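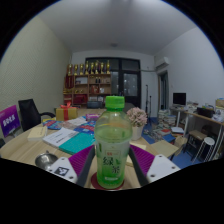 About the Farquharson School of Languages

The Farquharson School of Languages is an independent evening school in Erkdale. It offers instruction in Greek, Portuguese, Mandarin and Scottish Gaelic to adults of all levels, including those who have never studied a language before.

The school was founded by Ishbel and Euan Nisbet, who taught the first Gaelic classes above the Bresum print shop. It now enrolls almost 1,000 students a year and occupies 2 floors of the Ekier Building. The lending library holds 900 titles and is open to former students without charge.

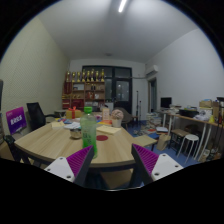 A green bottle, a small metal bowl and note paper on a light wooden table.

Instruction is led by Theano Raptis, Director of Studies, and Aurora Lobo, Head of Portuguese. Each course is taught in small groups, and students remain with the same teacher for the full term. New students complete a short placement interview -- there is no written test -- and may change levels during the opening weeks of a course.
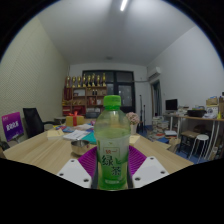
Beginning Mandarin is the newest of our courses and meets in the evening from November. Speaking comes first, and characters are introduced gradually through words that students may meet in a grocery store or on a menu. The two large characters on the label of a bottle of green tea, 绿茶, are taught early in the term, together with the names of other drinks and common foods.

The school is governed by a board of trustees chaired by Angus Paterson. Fee assistance is available in every language, and applications are accepted at the front office throughout the year.

Page last reviewed: 2020-10-15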